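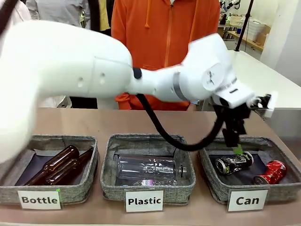 Sortieren mit Pavari: Ablageposen pro Korb einrichten

Stand 22. Januar 2024, gilt für den Sortier-Node ab dem letzten Merge. Kurzfassung, ausführliche Doku macht Annapurna noch.

Was ihr braucht: laufenden Arm-Treiber, kalibrierte Kamera, drei Körbe mit Schildern (Bottle, Plastic, Can). Glas gehört in Bottle, durchsichtige Plastikflaschen in Plastic, Dosen in Can. Steht so auch in labels.yaml, bitte nicht umbenennen, sonst findet der Planner die Zielpose nicht.

1. Körbe hinstellen, dann erst Posen einlernen. Der rechte darf schräg stehen, aber dann yaw mit eintragen! Default ist 0.

2. Freifahrmodus an, Greifer über die Korbmitte, Pose speichern:
pavari teach --bin can
Für bottle und plastic das gleiche.

3. Anfahrhöhe setzen. approach_z auf 120 mm über dem Korbrand. Weniger geht bei Dosen, bei Glasflaschen mit langem Hals bleibt man hängen.

4. Kabel. Das schwarze Kabel vom Unterarm zum Greifer hängt durch, teils ziemlich tief über den Körben. Im Kollisionsmodell ist es nicht drin. Also cable_zone: true setzen, dann legt der Planner einen Quader drunter. Ohne das plant er fröhlich quer durch.

5. Trockenlauf mit 11 Prozent Geschwindigkeit, Greifer leer. Hand am Not-Aus, und wer hinterm Tisch steht, bleibt hinter der Tischkante.

6. Erkennung prüfen:
pavari detect --show
Schwelle 0.6 passt meistens. Zerdrückte Dosen kommen gern als "unknown", dann die Schwelle nur für can runter, nicht global. Durchsichtige Flaschen im Korb übereinander werden oft zu einer Box verschmolzen, stört beim Ablegen aber nicht.

Fehler, die öffter kommen:

IK_TIMEOUT beim rechten Korb: Handgelenk am Anschlag. Pose neu einlernen, Korb notfalls näher ran.
BIN_NOT_FOUND: Tippfehler in labels.yaml, Großschreibung zählt.
Greifer öffnet zu früh: release_delay auf 100 ms. Marisa hat 1.000 probiert, viel zu lahm.

Logs bitte an Sânziana, mit Config dabei. Ohne Config kann sie nichts nachstelen.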